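Writing the House Rules for Robots That Handle Dishes

6 min read

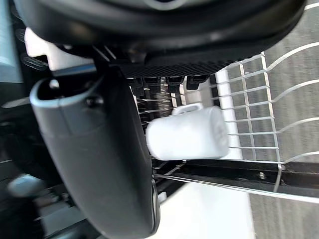
Zawadi Ondieki
Contributing editor, automation and standards

A mug lying on its side in a wire rack is a poor target for a gripper. The handle sits wherever it sits, the wires leave a finger little room on either side, and the glaze gives no warning before it chips. Industrial robot cells avoid the problem by controlling the part, the fixture and the person. A kitchen controls none of them.

That gap is the subject of the Dillbridge code, a voluntary practice document for household manipulation trials. The second draft runs to 62 clauses. It makes no claim to be a safety standard and tells its users to meet whatever machinery and electrical rules apply in their jurisdiction first. Its business is the layer underneath: how a trial is set up, who may stop it, and what gets written down.

Clause 9 covers dish racks. Before any motion, the operator must record the rack type, the tine spacing and the rack's position relative to the arm base. A rack that slides on rails is to be treated as a moving fixture even when it is at rest. If the rack shifts under contact, the grasp is abandoned and the rack position measured again. Correcting on the fly is not permitted.

Clause 11 deals with the dishwasher door. A lowered door is classed as an obstacle and may not be used as a support surface, for tools or for the arm. Several groups objected during the January consultation. The team at Brollden argued that a momentary touch does no harm and that a strict reading would rule out most lower-rack work. The drafters kept the wording but added an allowance for incidental contact under a force limit the operator declares in advance.

Force is where the draft is weakest. It asks for a declared limit for each class of object and gives no values. Hamada, which builds grippers for the catering trade, submitted a table and asked that it be adopted. The drafters declined on the grounds that the figures applied to one pad material. A ceramic mug held across the body tolerates a good deal more than the same mug held by the handle, and pad wear changes both cases. The current text requires grip pads to be inspected every 900 cycles and replaced when the pattern is no longer distinct to the eye.

Wrist cameras get their own section. Large parts of the view may be taken up by the gripper itself, and motion blur is common at close range. The code therefore bars an operator from confirming a grasp on the wrist view alone. A second source is needed, either a fixed camera or a force reading. Lens cleaning is logged at the start of each session.

The labelling rules will cause the most work. Every attempt must be kept, including those stopped early, and each stop is assigned one of 14 reason codes. Flallitz, a small lab that has been using the draft, reports that its operators agree on most codes but split regularly on two: "object moved" and "fixture moved". In a loaded rack the two often happen together. The lab has asked for a combined code. The drafters would prefer a written test for telling them apart.

Stopping authority is simple by comparison. Anyone in the room may stop the arm, and only the named operator may restart it. Restarting requires a visual check of the workspace, with any broken ware cleared by hand while the arm is de-energized.

Comments on the second draft are still being sorted. Pad inspection and the combined stop code are both listed for revision, and the force clause has been referred back to its authors.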